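Learning to write small again

I gave up on handwriting somewhere around college, and I didn't miss it. Then in February my friend Lucrezia mailed me a letter, a real one, three pages front and back, and I sat down to answer it and my hand hurt after one paragraph. One paragraph! And it looked like a ransom note.

So I've been practicing. I bought a Firnard notebook (too nice, I was scared of it for a week) and a cheap Chae pen that I like way more than the expensive one my brother gave me. Every morning at 6:30, before anybody else is up, I copy out a page of whatever I'm reading. Right now that's a novel by Fulvio Greco that is 253 pages long and mostly about a ferry. I'm on page 40. At this rate I'll be done by the time the ferry gets anywhere.

The biggest change was slowing down. I type fast and I was trying to write fast, and my letters were all leaning on each other like people on a bus. Now I lift the pen between words — it feels silly for a few days and then you stop noticing. I also quit gripping so hard, which fixed the sore thumb. 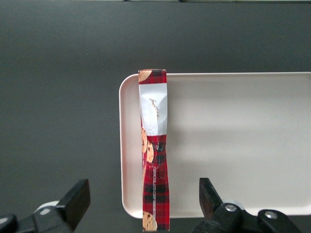
Pale tray, dark tabletop.

Paper matters more than I thought, too. The Viketti pads from the drugstore let the ink spread into little hairs, and the Firnard doesn't, but it takes forever to dry and I'm left-handed, so you can guess what the side of my palm looks like by breakfast. I've started tilting the page way over to the right and that helps some.

I did finally answer Lucrezia. It took me two evenings and I misspelled "necessary" in pen, twice, and left it. She wrote back and said she could read nearly all of it. Next up is cursive capitals. My G is a mess.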